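Graues Schränkchen und Tassenständer: eine kleine Galerie

Stand: 23. Mai 2023

Seit einiger Zeit sammle ich auf dieser Seite kleine Möbel und Küchensachen, die man auf einen Tisch stellen kann. Ich wohne erst seit wenigen Jahren in Justeck, und Deutsch ist nicht meine erste Sprache, deshalb bitte ich um Geduld, wenn ein Wort nicht ganz richtig sitzt. Die Galerie hat jetzt 164 Bilder, und mit den folgenden vier beginnt die Abteilung Grau und Weiß. Es geht um ein kleines graues Schränkchen und um einen Ständer aus weißem Draht, in dem Tassen ihren Platz haben.

Beide Dinge gefallen mir, obwohl sie nicht aus einer Serie kommen. Das Schränkchen ist glatt und ruhig, der Ständer ist fast nur Linie. Auf einer braunen Tischplatte stehen sie gut zusammen, besser als auf Weiß, wo der dünne Draht leicht verschwindet.
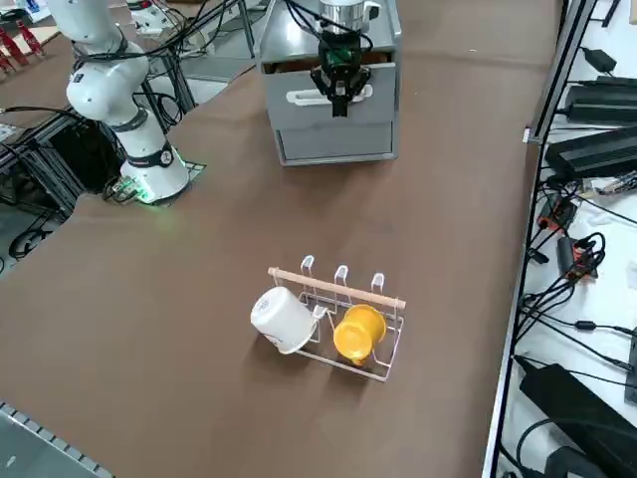

Schränkchen mit zwei Schubladen, die obere ein Stück geöffnet; vorne der Tassenständer mit einer weißen und einer gelben Tasse.

Der waagerechte weiße Griff war für mich der Grund, das Schränkchen in die Galerie zu nehmen. Viele Kästchen dieser Größe haben nur einen Knopf in der Mitte, und wenn man schief daran zieht, klemmt die Schublade. Ein Griff, der quer über die Front geht, verteilt den Zug besser. Wer ein ähnliches Stück auf dem Flohmarkt in Utau sucht, soll jede Schublade mehrmals aufziehen und wieder schließen, bevor er bezahlt. Ich habe das einmal vergessen und zu Hause lange mit Kerzenwachs gearbeitet.
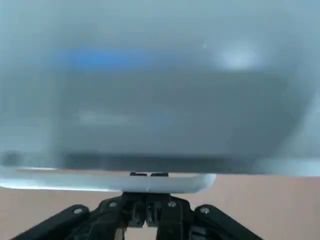
Über graue Oberflächen habe ich in dieser Sammlung viel gelernt. Je nach Licht wird ein Grau bläulich oder fast weiß, und aus der Nähe verliert man schnell das Gefühl für die Farbe. Darum vergleiche ich zwei Grautöne immer am Fenster und immer mit etwas Abstand. Für die Pflege genügt mir ein weiches Tuch, ein wenig feucht, danach ein trockenes. Scheuermilch nehme ich nicht, sie hinterlässt auf glatten Flächen matte Stellen, die man bei Lampenlicht sofort bemerkt.

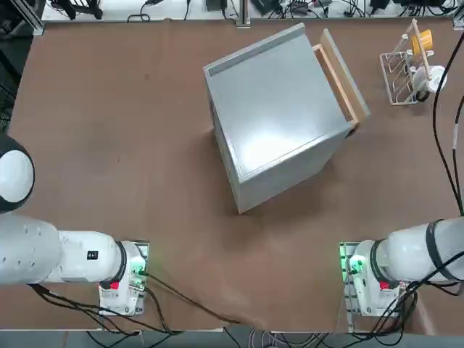 Ein Möbel mit Ecken muss auch nicht immer gerade zur Tischkante stehen. Wenn man es schräg dreht, kommt die Hand leichter an die Front, und man sieht die Seiten, die sonst zur Wand zeigen. Bei mir in der Küche steht so der Teekasten. Meine Nachbarn finden das unordentlich, ich finde es bequem. Helles Holz und Grau passen für mich übrigens sehr gut zusammen, das Holz nimmt dem Grau die Kälte.
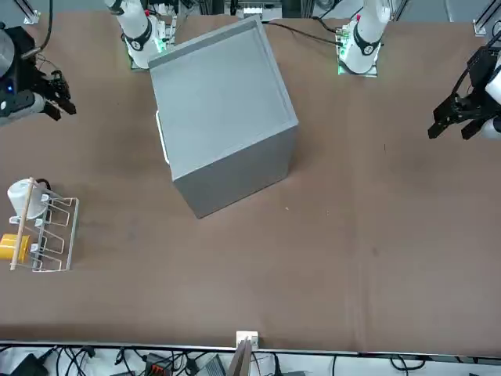

Zu den Drahtständern noch ein Wort, weil danach oft per E-Mail gefragt wird. Runde Bögen sind freundlicher zum Geschirr als spitze Enden, und der Abstand zwischen ihnen soll für die dickste Tasse im Haus reichen. Ich messe vorher immer den Henkel mit, er braucht mehr Platz, als man denkt. Im Juli kommen an dieser Stelle 16 neue Bilder dazu, dann mit Brotkästen und Gewürzregalen.

Zurück zur Übersicht
Weiter zur Abteilung Holz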